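Piyumi Dewan has spent most of the year steering robot arms by hand at Flunell, a small lab that teaches machines to handle soft goods. She sits at a desk with a controller in each hand and moves the arm through a task until there are enough good runs to train on.

"For a simple pick we want 400 runs," she says. "I can do 56 on a good morning. After lunch I get slower."

Before this she worked with Dexter Oyelaran, who preferred to take hold of the arm and push it through the motion. She did that for three months and still uses it for short jobs.

"By hand you feel the weight of the thing," she says. "With the controllers you only have your eyes - and the wrist camera, if you remember to look at it."

She looks at it a lot now. New operators tend to watch the arm from across the table, she says, and close the gripper too early. 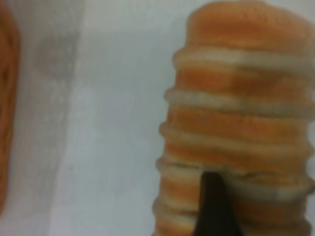 Dewan's rule for new operators is to slow down before contact and keep the last part of the move dull. Soft layers are where she checks this. A black fingertip against orange and cream bands is easy to follow on the monitor, and when the layers pinch in at the tip, she wants the operator to notice the crease and ease off. "I don't delete the run if they press too hard," she says. "I mark it. Shafiq decides later what goes into training."

Her next task is folding, with two arms. She starts on Tuesday.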